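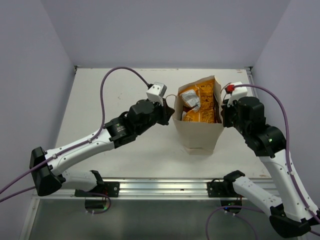

Carving My Own Stamps: Project Report
Nelu Văduva
Trenlow College, Paper Arts II
9 April 2014

What I wanted to do

My plan was to carve a set of rubber stamps by hand and use them to make greeting cards, start to finish, with no store-bought images at all. I've been stamping since I was a kid (my aunt gave me her whole drawer of wood-mounted alphabets when she moved) but I'd never carved one myself. I figured I could get six designs out of it. I got four, and one of those is kind of a mystery blob that I've been calling a pear.

Materials

I used the pink Pritcombe carving blocks from the campus store and one of the white ones too, plus a V-gouge, a craft knife, tracing paper and a soft pencil. The cardstock was a pack of 100 sheets from Chiriac, cream, a little bit toothy. For ink I had a black pigment pad and a Jedham dye pad in a green that looks way darker in the pad than it does on paper. I like it a lot!

Drawing and transfer

I drew each design in pencil on tracing paper, flipped it over onto the block and rubbed the back with a spoon. The nice part is that the flip takes care of the mirror image for you, so the stamp prints the same way you drew it. I still managed to get my lettering backwards on the first try, because I had already reversed it on the paper to be helpful. So there's a "HELLO" stamp in my desk that you need a mirror for.

Soft pencil smudges like crazy on the pink block. By the time I had carved half of the fern I couldn't see the other half, and I had to go back in with a ballpoint.

Carving

The fern took me most of February. I started with the deep cuts around the outside, which was a mistake – the thin stems had nothing supporting them and two snapped right off. On the next one I did the fine lines first, turning the block and holding the gouge still, and that went so much better. The white block is crumblier than the pink and I wouldn't buy it again.

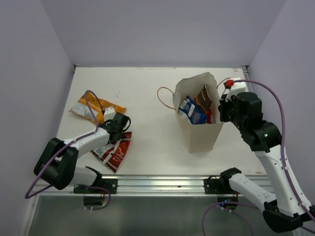

Figure 2. Tall paper bag, open, and snack packages.

Printing the cards

Pigment ink on the toothy cardstock came out speckled unless I pressed really hard, and then the background bits I hadn't carved low enough started to show up. Some people love those stray marks. I wasn't sure at first, but Relu Radu from my section thought the fern looked more like a woodcut with them left in, so I stopped trimming and now I'm a convert.

I finished 55 cards that I'd be happy to mail. The rejects got cut up for gift tags. Dye ink dried fast and stayed put, while the pigment ink needed overnight, and I smeared a whole row of pears finding that out.

What I'd change

Mount the stamps sooner. I printed most of the run holding the bare rubber between my fingers and the edges picked up ink every time. Once I glued the fern to a scrap of wood it printed straight and clean. I'd also test every stamp on scrap paper before it goes near the cardstock, and I'd redo the pear – or maybe just make it an avocado.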